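Simulate First, but Keep the Screwdriver Near

In our shared workshop in Rudport there is an argument that returns every September, when new members come. Should a person who builds a robot cell at home begin with the simulator or with the screws? I have been on both sides. Today I am on the side of the simulator, with some conditions, and I would like to explain them.

My project is called Zestedholm. It is a sorting bench for small things: ornaments, handles, caps, pieces of toys, everything that collects in a workshop drawer. An arm should pick each thing from a round table and put it in the correct bin. I have 14 bins and one spare room, and my budget was finished before I bought the second bin.

The members who prefer screws say that a simulated table teaches you nothing about a real table. I understand them. A real table has a leg that is shorter than the others. But they forget how expensive it is to learn simple things on real hardware. If the arm stands too near to the table, I want to know this before I drill the holes in the pedestal.
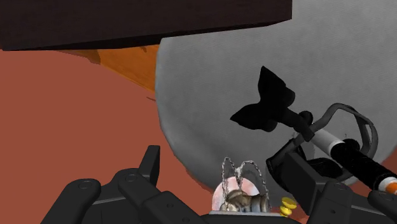

My first condition is that the simulated objects must be ugly. Many people test with cubes, and a cube forgives everything. You can take it from any side and it does not turn in the fingers. Then they bring home a real arm, give it a pair of sunglasses or a necklace, and they are surprised. I made the opposite mistake first, because I filled my library with 354 models and did not look at them. When I finally checked, 264 had a collision shape that was only a box. The arm was closing its fingers on air beside the object, and the software was telling me that the grasp was good. I lost a month to this.

So I ask every new member to spend one evening only on shapes. It is boring work, and I have never heard anyone thank me for it.

My second condition concerns the place where the objects stand. In the simulator it is very tempting to put each one alone in the middle, with much space on every side. No drawer in my life was ever emptied like this. Things come in a group, they touch, and one of them is always behind another one. My bench must deal with the group, or it is a toy.

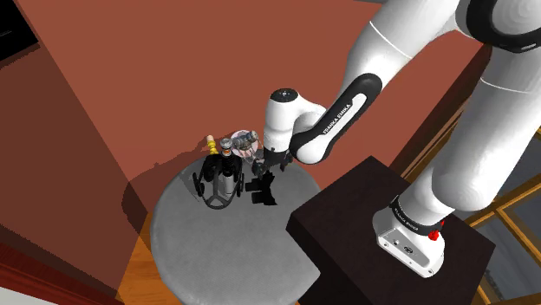 There is an older member in the workshop who says that this is all a computer game with a serious face. He builds with the Ivov motor kit and he measures everything with a steel ruler. His small arm has worked for 3 years and mine has sorted nothing real until now, so I must be modest. Still, he has rebuilt his base plate so many times that it looks like cheese. I moved my base in one afternoon, with the keyboard, and I had time for tea.

The third condition is the hardest for me. You must decide in advance when to stop. The simulator is comfortable. It is warm in the spare room, nothing falls on the foot, and there is always one more setting for friction. I wrote my stopping rule on paper and gave it to the workshop: when the arm can clear a mixed group from the table without my help, I buy the wood for the pedestal. The timber shop, Bilyk, closes at five o'clock, so I will also need to leave work early that day.

I do not think that everybody must work in my way. For a gripper finger, I would print it and try it by hand. For the position of a heavy arm in a small room, I would never again start with the drill. The new members can borrow my object library, the repaired one, and please write in the notebook by the door if you find another box.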